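Stop hiding the wait states

I have a small grudge against progress bars, and it has followed me into robot software. Give me a planner that says "executing" for 36 seconds and I will start talking to my screen. Executing what? Are you moving? Are you waiting on a pose? Did the grasp check time out and you're quietly trying again? Most of the task tools I've used treat all of that as one happy green box, and I think it's the biggest reason people don't trust the arm (or the person who programmed it, hi).

Some background, so you know where I'm coming from. I spend my days on a drawer task. We run Tanui for motion planning and a homegrown task layer called Binton on top, which started in May as a weekend script and now has 134 open issues, so you can tell it's a real product. The drawer has a marker on it, the cabinet has a marker on it, and there's a sheet of four more lying on the table. On paper the software knows where everything is.

On paper! A marker gives you a pose when the camera can see it. Then you send a big white hand down into the workspace and, surprise, the hand is now between the camera and the thing you care about. So Binton falls back on the last good pose, which is a perfectly fine thing to do. What drives me up the wall is that for months it did this without telling anyone. The pose in the viewer looked exactly as solid as a fresh one. Same color, same crisp little axes.
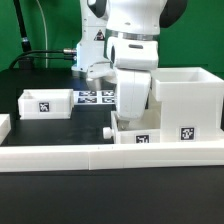

The gripper down in the open drawer, with two of the sheet's markers partly behind the hand.

I went back through 254 logged runs before writing this, mostly to find out if I was being grumpy for no reason. I wasn't. A run that used a stale pose and a run that used a live one left the same line in the log. If the grasp missed, the log said "grasp failed" and whoever was on shift went off to retune the fingers. We retuned those fingers a lot. Poor fingers.

My fix was boring. Every pose now carries its age, and the age is printed wherever the pose is printed. The viewer fades the axes as they get older. And "executing" got split into moving, waiting, checking and retrying, so you can glance over and know which one you're in. It took 1230 lines, and a good chunk of that was deleting the old green box.

The pushback I got, mainly from the Skinham folks who share our code, was that operators don't want all this. Too much noise, keep it simple, they only need to know if it worked. I get it, I do. But I've watched people stand in front of a still arm with one hand hovering over the stop button, and simple was not what they were feeling! A screen that says "waiting for drawer pose, last seen 4 s ago" is longer than "executing" and a whole lot calmer to stand next to.

Gesska, the planner we used before Tanui, was ugly as sin and slow to boot, but it would print every single thing it was stuck on in plain words. I made fun of it constantly. I'd still take its console over most of the dashboards I've been shown this year, and if you're building one of those right now, please put the age of the pose on it somewhere. Small gray text is fine.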